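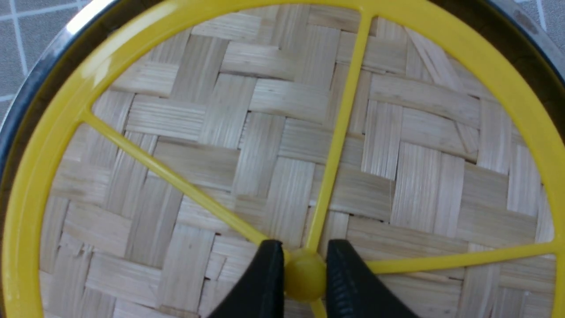
Frequently asked questions

Do you take plastic toys and odd parts, or only complete sets?
We take both, and gladly! A single yellow wheel with nothing to go with it is just as welcome as a boxed set. Athina Bakalis keeps our spare parts shelf at the Brenberg toy library, and she has matched up more lonely pieces over the years than any of us would have thought possible.

How should I clean plastic pieces before I bring them in?
Warm water and a drop of dish soap will do nicely. Go around the rim first, then along each spoke, and take your time at the hub, where crumbs and dust like to settle – an old toothbrush is lovely for this. Please skip the scouring pads, as they dull a shiny surface very quickly.

Can I let things dry on a bamboo mat?
Yes, and many of our families do. Turn the piece over once so both sides get some air.

What if a spoke is cracked?
Please don't glue it. Pop it in a bag with a note and leave it with Iwona Kubiak at the front desk, who will be happy to take a look.

How long may I keep a toy, and how many can I borrow?
You can take home up to 5 at a time and keep them for seven weeks. In December we let everyone hold on to theirs until we open again after the holidays – you have enough to think about then.

Page last updated 07/10/2024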